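**Ticket: recipe box won't scale the pie filling**

Hi, and thank you all so much for Muli, I use it for nearly everything I bake! My lemon pie calls for 400 grams of sugar, and when I double the recipe (a big family, what can I say) the crust doubles beautifully but the sugar stays put. 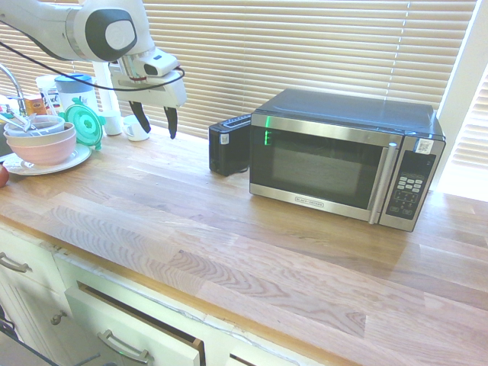 Mwajuma Khaemba wrote back on Tuesday asking me to retype the sugar line with a space before the "g". Did that, saved it, and now it doubles just fine!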